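Writing the rule before the demonstration

Jummai Aliyu keeps the handling rules for the kitchen bench at Nanmont on two sides of paper. The first version ran to 31 pages, and she withdrew it after a month.

"People signed it and put it in a drawer," she says. "A rule has to be short enough to read while the arm is in hold."

Aliyu leads operating practice for the domestic manipulation group, which records arms working with ordinary household appliances. Her rules cover what must be true before a run starts, who may stop it and what is written down afterwards. Lids take up a whole section.

"A lid is a poor object from a safety point of view," she says. "It is glass, it is domed, and the only sensible place to hold it is a small knob in the middle. If the fingers close off centre, the lid tilts and the rim catches the pot."

The section requires the approach to be vertical for the last 100 mm. The fingers must be level with the knob before they close, and the operator must confirm the grip before any lift is commanded. Closing force is set per object and may not be changed during a run. 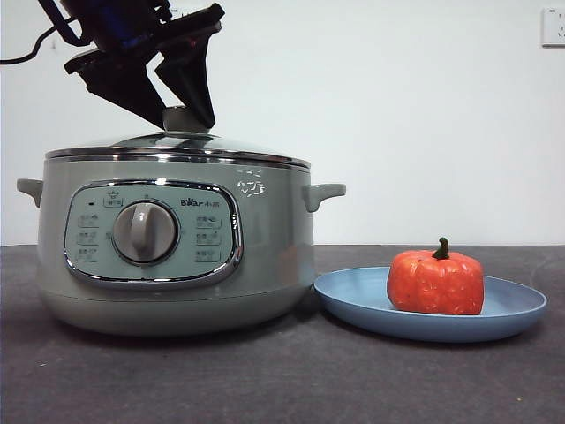

Appliances are treated separately. Any pot with a heating element is unplugged for lid work, and the plug is left where the operator can see it. Heated runs need a second person at the stop button and a separate sheet.

Ikechukwu Okeke, who audits the logs, has read 1,904 run records against the current rules. In his sample, 721 had no entry for grip confirmation.

"The operators told me they had confirmed it," he says. "I believe them. I can't audit it."

The confirmation is now a prompt on the console, and the run will not continue until it is answered. Okeke would like the same for the force setting. Aliyu is less sure.

"Every prompt costs attention," she says. "By the fifth one they are pressing the key without reading."

They agree on stops. Anyone in the room may call one, no reason is asked for at the time, and the run is logged as stopped, never as failed. Aliyu changed the word in September. Reported stops went up in the following weeks, and she has left the wording alone.

The next revision will deal with worn finger pads. The draft calls for inspection every 400 cycles. Okeke wants the count taken from the controller, and Aliyu has asked him to write the clause.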